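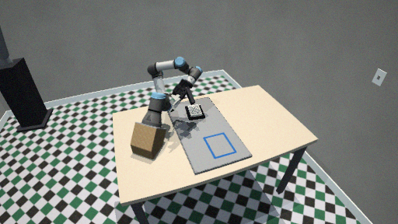
The Carnomance Plostuvau is a gravity water filter sold for group camping in parks where the only source is a stream, a lake or a stock pond. It consists of a dirty bag, a clean bag, a hose with a shutoff clamp, and a hollow-fiber cartridge in a screw-together housing. Assembly is simple but the seals are small and clear, and one of them is easy to leave out. Lay the parts out on something plain before the first use. A gray mat on a pale tabletop, as shown, is about right, and the blue square outline marked on that one is a handy idea for keeping the seals in a known spot while the housing is open.

The dirty bag holds 4 liters to the fill line. It has a roll-top closure, a wide handle and a loop for hanging. The roll-top is stiff when new and loosens after a few days of use. Filling from a shallow stream is slow, as with every bag of this shape, and a cup or cut-down bottle speeds it up a good deal. The clean bag is the same size with a narrow screw cap. Its cap tether broke on our second trip. The cap itself still seals.

We used the filter over two trips in the Gromwood backcountry, the longer of them in June. Most of the water came from the creek below the upper campground, at an elevation of 2955 feet. The creek was clear in the mornings and carried silt after rain. With clear water and the bag hung at shoulder height, a full bag ran through in 17 minutes. The maker's leaflet promises a faster rate but doesn't give the hanging height or the condition of the water, so the two can't be compared.

Silt is the main problem. After an afternoon of cloudy water the flow dropped to a thin trickle, and backflushing brought back most of it, though not all. The syringe supplied for this is too small for the job. Letting the water stand in a cooking pot before filtering helped more than any amount of flushing. A coarse prefilter screen on the bag outlet would be a sensible addition, and the Joo bag, an older and heavier design, has one as standard. The Joo hose fits the Plostuvau housing if it is warmed first, but the fit is loose and we wouldn't rely on it.
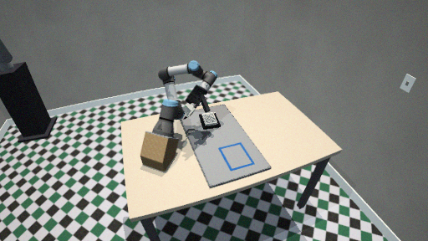 Gromwood Backcountry Club – Equipment Section

Cartridge life is given as 2000 liters. We didn't come close to that and can't confirm it. The cartridge has no wear indicator, so the owner has to keep some sort of tally or replace it by season. Replacements are sold singly and come with new seals.

Freezing is a more likely end for it. Like other hollow-fiber filters, this one can't be trusted once it has frozen wet, and the damage doesn't show from the outside. On cold nights the cartridge should go in the sleeping bag. The housing has no drain plug, and shaking it out leaves a fair amount of water behind. The leaflet covers this in one line of very small type on the back.

The filter doesn't treat for viruses, dissolved metals or farm chemicals. For the streams in the upper part of the park that is the usual trade-off. Below the grazing boundary, where cattle stand in the water, we carried tap water instead and would do so again.

Packed size is good. The bags roll around the housing and the bundle fits in the side pocket of a day pack. The stuff sack is mesh, so a wet filter wets whatever is next to it. The hanging cord is too short for the larger trees at the lower campground, and we replaced it with a longer piece of the same thickness.

Hose clamp: works, stiff in cold weather.
Housing threads: good, no leaks once the seals are seated.
Bag seams: one slow weep near the handle, no worse by the end.
Labels: the dirty bag marking rubs off. Mark it again in permanent ink.

For groups that camp near clear water, the Plostuvau does the job with little effort. For silty rivers, choose something with a prefilter, or plan on settling the water first. It is available to borrow from the equipment locker with one spare cartridge. Return it drained and with both bags open.
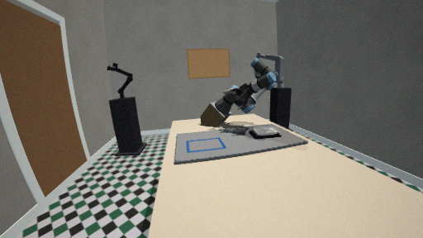
One reader finds our remarks on the syringe too mild: after over a week on a silty lake it took so many strokes to clear the cartridge that the clean water used for flushing was a real loss. The same reader threads the clean bag directly onto the outlet and squeezes it by hand, and reports better flow afterward. We have since tried this with the club's filter. It works, but keep the pressure gentle, and check the seal on the outlet side when you take the bag off again.

Posted 18 Feb 2023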